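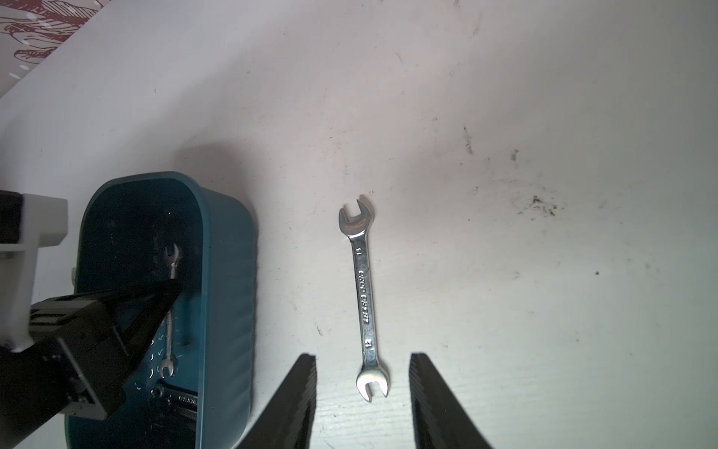

3. Data collection

3.1 Workcell and operators

Figure 3. Wrist view from the right arm during a two-arm tool sorting episode. One open-end wrench lies on the tabletop between the fingers of the right gripper; a smaller one is already inside the teal-blue container, with the left arm over it.

All demonstrations were recorded on the Lokura bench, a pair of six-joint arms fixed to a common white table and driven by two leader arms of matching kinematics. The operator sits opposite the followers and has a direct view of the table as well as a monitor showing both wrist streams. Only the wrist streams and one fixed overhead stream are stored for training. We did not record force or tactile signals. Motor current is logged for both grippers and is used in Section 5 to label contact, but it is not an input to the policy.

Five operators contributed. Glenys Naylor and Liam Dunmore had prior experience with leader-follower control; the other three were trained on the bench for two sessions before any of their episodes were retained. Operator identity is stored with each episode and is withheld from the policy. An earlier version of the system conditioned on it, and the gain on held-out layouts was too small to justify carrying the extra input.

3.2 Task definition

The tool sorting task begins with loose hand tools on the table and a single open container. The episode is complete when every tool is in the container and both grippers have returned to the rest pose. Tools are drawn from a pool of open-end wrenches, combination wrenches, sockets and short screwdrivers. Wrenches make up most of the pool and account for most of the failures reported in Section 6. A flat chrome tool on a flat table offers very little height for a parallel gripper to close on, and its appearance in the wrist stream changes sharply with small rotations of the hand.

Either arm may pick up any tool. We considered assigning the left half of the table to the left arm and the right half to the right arm, which would have simplified the action distribution, and rejected it after the pilot. Operators under that rule spent a good deal of time reaching awkwardly to the midline when the other arm was better placed. Under the rule finally adopted, the operator is free to choose, subject to two constraints:

(a) only one gripper may be below the rim of the container at a time;

(b) a tool may be handed from one gripper to the other only if it cannot be reached in a single motion by either.

Constraint (a) removes most of the collisions seen in the pilot. It also produces a characteristic waiting behaviour, in which one arm holds its position near a tool while the other clears the container. Figure 3 shows a configuration in which both arms are present in one wrist view: the left gripper's tapered black finger is over the container interior while the right gripper has the larger wrench in the gap between its fingers. Configurations of this type are common in the data and turn out to be important. A policy trained with them removed tended to drive both grippers into the container together.

3.3 Layout sampling

Initial layouts were not left to the operators. In the pilot, each operator was asked to scatter the tools "at random", and the resulting layouts were strongly biased toward the centre of the table, with wrench shanks lying close to parallel with the operator's line of sight. For the main collection a script produced a target position and heading for each tool, projected onto the table from above as a line segment. The operator placed the tool on the segment by hand and then switched the projector off. Placement error was not controlled further. We regard it as a useful source of variation.

The container was moved between blocks of 25 episodes and left alone within a block. Its position was drawn from the full reachable area, including positions near the table edge where one wrist camera sees past the tabletop to whatever lies beyond. No attempt was made to screen off this background. Items beyond the table edge, including fabric and paper with printed patterns, were left in view and changed over the course of the collection as the room was used for other work.

The tabletop itself was wiped only when residue interfered with the projector. Specks, smudges and fine scratches are therefore visible in many episodes, sometimes in clusters close to a tool. Two of the baseline detectors we tested for automatic grasp labelling returned boxes on such marks, and neither was used in the final pipeline.

3.4 Episode structure and annotation

Each episode is stored as a sequence of synchronised frames and joint states at the control rate. After collection, an annotator divides the sequence into segments using four labels: approach, grasp, transfer and release. Labels are assigned separately for each arm, and so a single frame normally carries two. A fifth label, hold, was added in August after Amber Tindall pointed out that annotators were splitting the waiting behaviour described above between approach and grasp according to personal habit. All episodes annotated before that date were revisited and relabelled where required.

The boundary between approach and grasp proved the hardest to define from the wrist stream alone. With the fingers open on either side of a wrench, a still frame does not show whether the hand is descending, stationary or withdrawing after a missed closure. We define the start of grasp as the first frame in which the commanded finger gap decreases and continues to decrease until contact or until full closure. The definition depends on the command signal and can be computed automatically. Annotators confirm the result and do not set it by eye.

Stamped sizes and maker's marks are often legible on the shank at close range. They were not transcribed, and the policy receives no text. A reviewer of an earlier draft suggested that the size numbers might be used to sort tools by dimension; the present task does not call for it, and the markings are frequently lost in the highlights along the polished metal.

3.5 Retention

A total of 1138 episodes were recorded. We retained 869. Episodes were discarded on the following grounds, in decreasing order of frequency: a tool pushed off the table; a breach of constraint (a); loss of synchronisation between the wrist streams; and operator abort. Episodes containing a failed grasp followed by a successful one were kept. Removing these recoveries lowered performance on wrenches in every configuration tested, and the effect was largest for the smaller sizes.

Retention decisions were made by Lorraine Rudd and Declan Cheetham working independently, with disagreements resolved by replaying the episode from the joint log. Most disagreements concerned constraint (a), and in particular whether a fingertip close to the rim should be counted as below it. The overhead stream is of limited help here, as the gripper housing often hides the rim. The joint log was taken as authoritative in all such cases.

A further 200 episodes were collected on the Grimura bench, which uses the same arms but different lighting and a matte grey table. They are used for evaluation only, and nothing in the present section applies to them except the task definition. Their collection is described in Section 5.3.

3.6 Known limitations of the data

Three properties of the set should be kept in mind when reading the results.

First, the surface is bright and the tools are reflective. Highlights move along the shank as the wrist moves, and in some frames the outline of a jaw is clearer than the body of the tool. We applied brightness and colour jitter during training but no augmentation that imitates specular reflection. The Furnival renderer was assessed for this purpose and gave highlights that were plausible in single frames and inconsistent across time.

Second, the container interior is darker than the table by a wide margin. Exposure was fixed for each block, and it was set for the table. Tools already in the container are generally visible, though small dark items on its floor may be only partly distinguishable. The policy has no explicit count of the tools it has placed – it must infer completion from the state of the table – and we found no benefit from a second exposure tuned to the interior.

Third, the wrist camera always sees its own fingers, which enter from the bottom of the image at nearly constant positions. This gives the policy a stable reference for alignment, and we believe it relies on it heavily. Replacing the ribbed black fingers with smooth ones of the same length, without retraining, reduced grasp success even on sockets, where the change in friction is unlikely to be the main cause. Users of the set who intend to fit other fingers should expect to collect additional episodes.

3.7 Release format

The retained episodes are distributed in the Zornitside container format together with the layout script, the segment labels and the per-block camera calibration. Discarded episodes are provided separately with the ground for rejection recorded in the header. Version 1.0 of the set was frozen on November 21, 2024, and all results in Sections 5 and 6 refer to that version.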